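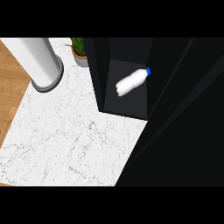 A bottle with a blue cap in the dark appliance, from our simulated kitchen tests.

About Cirkura

Cirkura is a small test workshop in Nosstead. We compare grippers, arms, cameras and controllers for companies who want to buy them and do not have the time or the space to try them all. We do not sell any of this equipment and we take no commission from the makers.

The company was started by Živko Babić and Radka Todorova, who worked before in packaging machines. They had one bench and two arms. Today we are five people, with four benches and a simulation room, which is in truth a corner with three computers and a very loud fan.

How we work

Every comparison begins in simulation. Costel Begović builds the rooms and the furniture, and we let each gripper model try the same task there before any real hardware is mounted. A light bottle lying on a dark shelf is one of our standard tasks. It looks simple, but dark surfaces are difficult for many depth cameras, and a bottle on its side can roll when a finger touches it too early. An open door also takes away a good part of the space where the arm would like to turn its elbow.

For one gripper we run 1,000 simulated grasps with the bottle in different positions. After this come 300 grasps on the bench with real bottles, full and empty. The customer receives both results, also when they do not agree with each other. With suction cups they often do not agree, and we are still working on this.

Our longest project until now is Lokiletti, a comparison of two-finger and three-finger grippers for kitchen and storage work. Jayanthi Namboodiri leads it. In November she added the wrist camera tests, where the same grasp is repeated with the camera mounted on the left, on the right and above the fingers. The project has its own shelf of objects, roughly 100 at the moment, and most of them come from the supermarket across the road.

Controllers are the field of Rok Kos. He wrote Shih, our own small program which sends the same commands to different controllers and writes down the delay of each one. Customers may have a copy if they ask him — please be patient with the manual, it is still short.

Visiting us

You are welcome to bring your own gripper. We can mount most common wrist flanges, and for the others we need a drawing two weeks before. The benches are free for visitors in the afternoon, from two o'clock. Coffee is in the front office, and we ask that it stays there.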